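**Drovano《Zekine》专辑试听评测**

厂牌:Dağdelen
格式:黑胶(单张)/24bit 数字版
曲目:12 首
发行:2026 年 5 月
评测日期:2026年4月28日,星期二

Drovano 的第三张录音室专辑,编制为低音提琴、鼓组、萨兹琴与单簧管。单簧管手 Kevser Türkmen 兼任制作人,混音由 Kai-wen Ng 完成。本次试听使用厂牌提供的测试压片与数字母带,两个版本各完整播放三遍,音量以 A 面第一首的鼓组峰值对齐。

## 录音

全部曲目在 Flavville 一间旧纺织厂的房间内同期录制,人员不隔离,混响时间偏长。低音提琴采用拾音器与一支近距离电容话筒混合,60 Hz 以下滚降较早,拨弦的起音清楚,延音偏薄。萨兹琴定位在左侧约 30 度,高把位略有齿音,数字版更明显。鼓组只用 6 支话筒,踩镲串入单簧管声道,在第 4 首的弱奏段可以听出来。

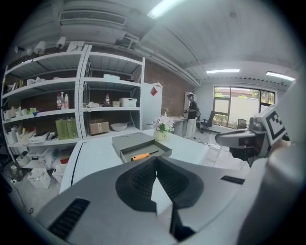 *白色桌面与灰色手持夹爪*

## 曲目

开场曲《Kuzey》为 9/8 拍,按 2+2+2+3 分组,主题由单簧管与低音提琴齐奏,间隔两个八度。中段独奏没有固定和声,鼓手改用鼓刷,速度下降,回到主题时未完全复位。同期录制的代价在这里保留了下来,我不认为需要修正。

第 5 首与第 6 首连续播放,中间没有静默。黑胶版在此处换面,衔接被切断,是曲序安排上的失误。第 9 首是全专辑唯一的独奏曲,萨兹琴采用降低大二度的定弦,低音弦松弛,能听到打品声。结尾两首偏短,素材重复前半段的动机,信息量不足。

## 两种版本

测试压片底噪较低,B 面内圈有轻度失真,集中在单簧管高音区。数字版动态范围更大,但第 7 首的限幅偏重,鼓组瞬态被压平。两者取舍如下:

- 听第 1 至第 5 首,黑胶版更平衡
- 听第 6 首以后,数字版更完整
- 使用近场监听时,建议低频提升 1 dB 左右

首版黑胶限量 1,092 张,附一张折页,印有各曲定弦与拍号,没有歌词。折页把第 8 首的拍号标为 7/8,实际演奏是 7/4,后续版本应予更正。

## 评分

演奏 8.5,录音 8,曲序 6.5。总评 7.5/10。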